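Budget check before I order: hands or arms first?

jotunn_bench
Posted 09/07/2021
We finally have money for a two-handed tabletop setup and I'm so excited I've rewritten the list 14 times. Quotes so far: Hulta hands at 1,097 each, Pinto gripper at 200. Am I crazy to want the hands?

mudlark
Not crazy, but start with the Pinto! Two of those and you've still got cash for spares and a decent table.

jotunn_bench
Tempting, but our tasks are all kitchen stuff (fruit, pastry, plates) and I really want fingers.

kelp77
Fingers are great fun. Put 1,000 aside for cables, mounts and the Asix support plan though. We skipped that line in July and had to beg for it later.

mudlark
I still say fingers are overkill for moving a pear.

jotunn_bench
For a pear, maybe! Pastry is where I get picky. We've been working it all out in simulation first, which costs us nothing but evenings.
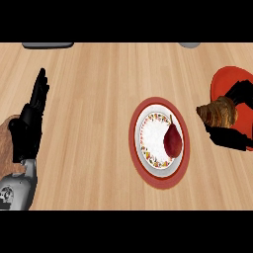
So my plan is one Hulta hand now, the second when the next budget opens, and keep going in sim with both until then. Has anyone run a Hulta on a Nikine arm? The adapter isn't on my quote.

kelp77
Yes, we do! Ask for the adapter in writing, it's a separate item.

mudlark
Fine, but get one Pinto as a backup. Please!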